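Rilline Reading Corner: Gallery

Last updated 25 Oct 2018

Welcome to the gallery page of our small reading corner in Laxdal. Many people have written to ask how it looks now, after the work we did in May, so I have made this page. I am not a professional writer and English is my third language, so please excuse the simple sentences. If something is not clear, you can always write to the address on the contact page and I will answer when I have time.

The corner is a part of the Rilline room, on the ground floor of the old Brornum building. For many years it was a place where we kept chairs that needed repair. The chairs are now in the cellar. The walls were a dirty yellow before, and there was one lamp which made a noise. We wanted to have a place where a child can sit on the floor with a book and where the parent can also sit, without being in the way of the people who come for the language evenings.

The colour

We tried three greens before we found the one we like. The first was too strong and it looked like a hospital. The second one was nice in the morning, but in the evening it became grey. The sage green we have now is calm at every hour. We chose curved walls for the corner, and I am happy that we did, even if they were more difficult to paint than straight ones. The paint was the largest cost after the shelf.

The floor

The floor has a grey-green tone, near to the colour of the walls. Some visitors told us that this is too much green in one place. I understand this opinion. But when the books and the mats are out, there are enough other colours, and the green stays quietly behind them. We sweep every morning, and shoes should be left by the door, also by the grown-up people, please.
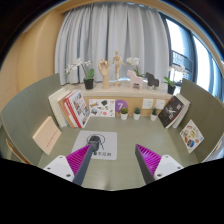 The corner with the white mat on the floor, books to the left and the wooden shelf at the back.

The mat

The white mat has a black line drawing of a round shape, like a head, and under it a row of Chinese characters. The children discuss very much what kind of creature it is. One girl is sure it is a lion, her brother says it is the sun with a bad temper. I like that they do not agree. The mat can be moved, so if you prefer to sit nearer to the shelf, only take it with you and put it back in the middle when you leave.

The books

We have 1486 books in the Rilline room altogether, and only a small part of them stays in the corner at one time. The others are in the cupboards in the corridor, where you may also look. The large red-and-white book with the small colourful pictures on its cover stands in front of two thick white ones. The beige hardcover leans against the wall on the left. If you take a book down, it is not necessary to put it back in exactly the same position. We prefer that it is standing, but leaning is also fine.

Please do not leave books open with the face down, it is bad for the back of the book. There are paper bookmarks in the tin near the entrance. They are free.

The shelf

The shelf at the back is of light wood. On the top we keep decorative things, and some things are propped against the front panel. We change them when the season changes, and sometimes when somebody brings us something nice. It was made for us by Fliver, a small workshop two streets from here, and they delivered it almost 80 days later than we had agreed, but it stands very well and it does not move when a child pulls on it. Visitors may look at the objects and also hold them. We ask only that small children do it together with a parent.

Visiting

The corner is open when the Rilline room is open. There is no ticket. You can come in with a pushchair, but there are 2 steps at the street door, so ring the bell and one of us will come to help you. Food should be eaten in the kitchen. Water in a closed bottle is allowed in the corner.

If you have children's books that you do not need any more, in any language, we will be glad to have them. Books with missing pages we cannot use. You can leave them in the box inside the street door, with a note if you want to have the bag back.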